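Home Blog FAQ Shop Contact

Questions I get about sourdough starters
Posted in June by Dulce Ledesma

Do I need a fancy flour?
No! I use whatever plain bread flour is on sale, plus a spoonful of rye when mine gets sluggish. I fed my first starter nothing but supermarket flour for 16 months and it raised every loaf I asked it to.

How much do I feed it?
I keep back 35 grams of old starter and stir in the same weight each of flour and water. It looks like a sad little puddle at first – give it until evening in a warm kitchen.
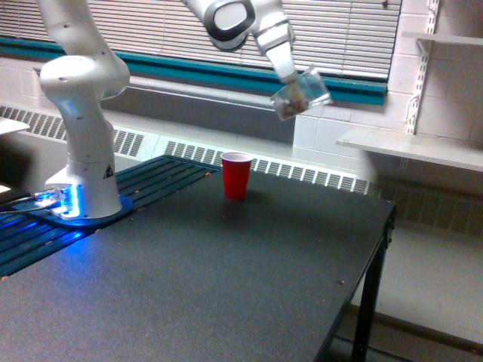

If your kitchen runs cold (mine does, all winter long), the top of the fridge is a good spot, or the oven with only the light on. Put a note on the oven door. I have baked a starter, jar lid and all, and the smell hung around for days.

There's gray liquid on top. Is it dead?
Just hungry! Pour it off or stir it in, then feed it. Pink or orange streaks are another story, and so is fuzzy mold. Throw all of that out and start over.

Can I go on vacation?
Sure. Feed it, let it sit an hour, then put it in the fridge. My friend Isauro Palacios left his for 31 days and needed three feedings to get it bubbling again. 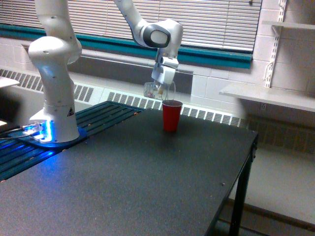 He did have to skip pancakes that first week, poor guy, with so little to spare. I'd still dry a bit on parchment before a long trip, crumble it up and keep it in an envelope somewhere dark.

Why is my bread so sour?
Usually a starter that's gone too long between meals, or dough that sat overnight somewhere warm. Try two feedings the day before you bake, and use it while it's still domed on top.

We use cookies to remember your settings. Accept Decline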